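Block-and-Bin Cell: Frequently Asked Questions

These are the questions that come up most often from people taking a shift on the cell at Farnmont. If yours isn't covered, ask Khalil Issa or Anayeli Montes before changing anything in the settings.

What does the cell do?

It picks a wooden cube out of a plastic bin, lifts it, and puts it back down somewhere else in the same bin. We use it as the reference task for the arm. If the arm can't do this one well, we don't run anything harder on it that day.

Who is allowed to run it?

Anyone who has done the walkthrough with Nantana Sriwong. The walkthrough takes one morning. After that you get a login and your name goes on the sheet by the door.

How do I start the cell?

Check that the bin is seated against its stops, then release the stop button and turn on the controller. Wait for the arm to finish homing. Open the wrist camera view on the monitor, and load the profile called Brudar. Run one slow cycle by hand before you switch to automatic.

Why does the slow cycle matter?

Most faults show up in it. A loose finger, a shifted bin or a smudged lens will all be obvious at low speed, and at low speed none of them does any damage.

What should I look for in the wrist camera view?

The tips of both fingers should be at the bottom of the picture, side by side, with a narrow gap between them. If one tip sits higher than the other, or you can only see one, stop and check the finger screws. The cube's edges should be clear enough to make out its outline. Some softness in the wood grain is normal with this lens. 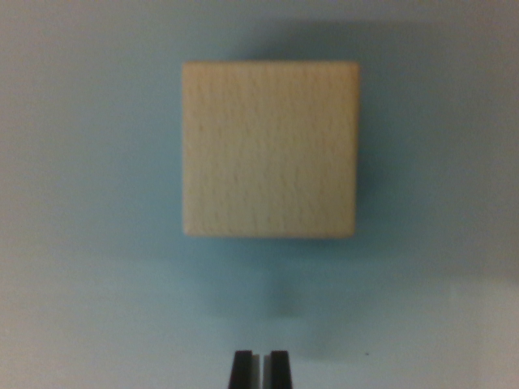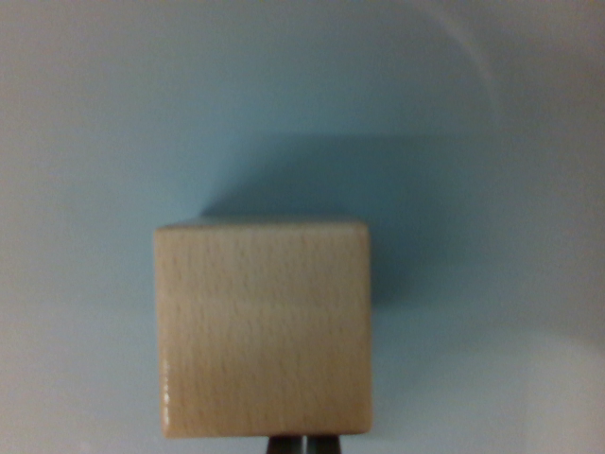
Wrist camera views of the cube and the fingertips.

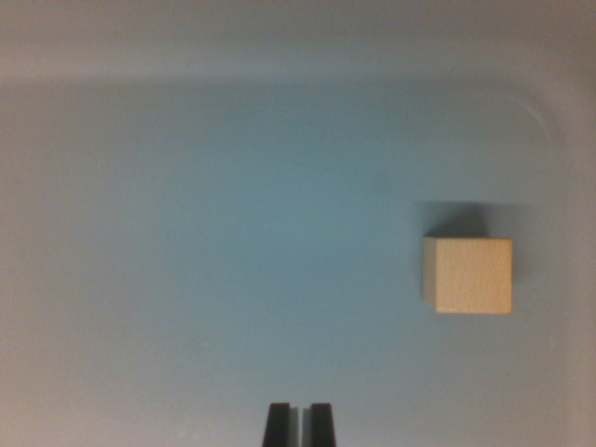
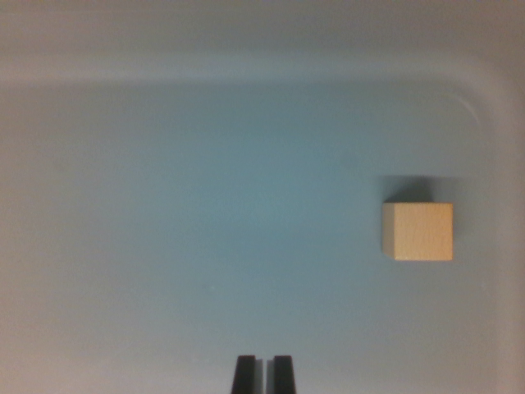

Cube toward the right of the bin, fingers at bottom center.

The view is shifted to one side. Is the camera out of line?

Judge it by the fingertips, not by the cube or the walls of the bin. The fingers move with the camera, so in any given open position they should always show up in the same place. The bin will look different at every pose. If the fingertips have moved from where they were at the last calibration, the camera bracket has slipped and you need to recalibrate.

How do I recalibrate the camera?

1. Put the arm in the service pose and press the stop button.
2. Loosen the bracket screws a half turn. Don't take them out.
3. Line the bracket up with the scribed mark on the wrist and tighten.
4. Release the stop and run the calibration routine from the Brudar menu.
5. Repeat the routine. The 2 results should agree. If they don't, the bracket is still loose.

The routine takes about 3 minutes each time.

How often do the fingers need attention?

Wipe the fingertips with a dry cloth at the start of each shift. Every 300 cycles, stop the cell and check the finger screws with the short hex key. The counter is in the top corner of the Brudar screen, and it has to be reset by hand after the check. Please reset it - people forget, and then the next shift does the same check again.

Can I use solvent on the fingertips?

No. Dry cloth only. If something is stuck to a tip, change the pair and leave the dirty ones in the tray for Sixten Engström.

Do I have to change both fingers at once?

Yes, always as a pair. A new finger next to a worn one closes off center and pushes the cube sideways before it grips. Spare pairs are in the Kassab drawer, bagged together. After fitting a new pair, run the slow cycle again and watch the close.

The arm keeps missing when the cube is near a side wall. What do I do?

First check that the bin is against its stops. A bin that has crept a little will throw off every pick near the wall while picks in the middle still work. If the bin is where it should be, look at the wall clearance setting. It should match the value written inside the cabinet door. Don't lower it to get more picks. Elie Abou Jaoude spent most of January replacing a finger mount after someone did that.

Do shadows cause problems?

They can. The vision step looks for the outline of the cube, and a dark shadow along one edge can make it read the cube as bigger than it is. Keep the overhead blinds closed and leave the lamp where it is. If you had to move the lamp, recalibrate.

There are specks on the floor of the bin. Should I stop and clean it?

A speck or two does no harm. Clean the bin at the end of the shift with a damp cloth and let it dry before it goes back in. If the floor gets scratched enough to show as lines on the monitor, swap it for one from the Eveck shelf.

What if the cube gets damaged?

Replace it when a corner is chipped or a face no longer sits flat. Light rounding on the edges is fine.

The gripper closed and stayed closed. How do I free it?

Press the stop button and wait for the arm to settle. Use the manual release on the side of the gripper body and take the cube out by hand. Never pull on the fingers. Log it, even if it only happened once.

Where do I log faults?

In the blue binder next to the controller. Write the time, the counter reading, and what you saw on the monitor.

Contact: cell desk, Farnmont | © Farnmont | Back to top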